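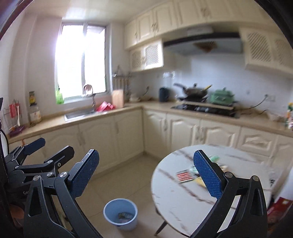
Ruan Sithole replied that a sink under a window is the one part of a kitchen you can't move without a plumber, so start there and let everything else shuffle round it. Sensible enough, and he's had nine thumbs up for it, but it doesn't tell me what to do with the jars.

So, my question again, with the details people asked for.

How do you keep a corner worktop clear when the only window is over the sink?

Asked in Kitchens and Storage

We moved in last September. Cream units, tan worktop, the worktop goes under the window and then turns the corner and carries on along the next wall. On paper that's loads of space. In practice the end by the window has become a sort of retirement home for small objects. There's a wire rack by the wall with utensils hanging off it, a purple tray underneath full of bits, a jar, a packet of something propped up behind the jar, and a green thing on the windowsill that I have moved twice and which has come back.

I would like to chop an onion there in daylight. Is that greedy?

Things I've tried: putting it all in a drawer (the drawer stopped opening), and a Hikmont corner shelf, which gave me the same mess on 2 levels. Budget is 40 quid. I rent, so no drilling, and please don't tell me to get an island.

3 answers

Answer from pellet_and_plum
Marked helpful

The tray is your trouble. I say this as a former tray owner. You buy one to gather up the loose bits and it works for a week, then every battery, bag clip and mystery screw in the house hears there's a vacancy. Tip it out on the table, put back only what you've used this month, and see if you still need a tray at all. I didn't. Mine's under a geranium.

Then the rack. Anything hanging near a sink gets splashed, so keep it to what you pick up every day. Two or three utensils. The rest can go in a pot on the other stretch of worktop, past the corner, where it's darker and you won't be chopping anyway.

Corner itself: don't fight it. The deep bit at the back is no good for working on, your elbows don't bend that way. Put the tall dull things there, oil, the big jar, kettle if the lead reaches. Keep the front edge clear on both sides of the turn and it feels like twice the room.

For the windowsill my rule is one item. You get to choose which. If it's the green thing then it's the green thing, and I wish you both well.

Cost: nothing. Spend the 40 on a decent knife, or a takeaway.

Comment from the asker: Did the tray. Found two keys to a flat we left in a different county. Going to try the pot idea tonight.

Comment from pellet_and_plum: Post the keys back, they'll be thrilled.

Answer from Beyene

I'd start by measuring. Our worktop is 3000 mm along the long side and I was convinced it was tiny until I got the tape out. What was tiny was the gap between the drainer and the toaster, 160 mm, so I'd been making sandwiches in a space meant for a saucer. Moved the toaster. Felt like an idiot for a bit and then had a sandwich.

If you want to buy something, the Skundo over-sink board is all right. It sits across the bowl and you chop on that, right under the window, which sounds like what you're after. Check your sink width first as it doesn't adjust. It also slides if the rim is damp, so put a cloth under each end. You can't run the tap with it on, well you can, but you'll be mopping.

Don't bother with the Zundness stick-on hooks for the side of the cupboard. Mine held a ladle from breakfast until 4 in the afternoon, and then they held some of the paint. In a rented place you don't want that conversation.

Comment from tanglewick: Seconding the cloths. Also works under an ordinary chopping board on a shiny top.

Comment from the asker: How do you store the board when it's off the sink? Asking because I can see it ending up leaning against the jar.

Comment from Beyene: Leaning against the jar, yes

Answer from Dmm77

get an island

Comment from the asker: Thank you.

Update from the asker

A fortnight on. The pot has gone round the corner with all the spoons we never use, and the rack has been cut down to the few we do. I've chopped several onions by the window and can report that daylight makes no difference to the crying.

Bought the board in the end. It lives down the side of the fridge, where it falls over if anyone shuts the door with feeling. Packets are in the cupboard in an old shoebox stood on its end, and that has been the best bit of the whole business, so if you've only got ten minutes do the shoebox.

Still stuck on where to dry washing-up without a rack taking over the clear bit. There's an older thread on folding drainers but half the links are dead, so if anyone has one that packs away flat and isn't horrible to clean, put it under this one please and I'll leave the question open.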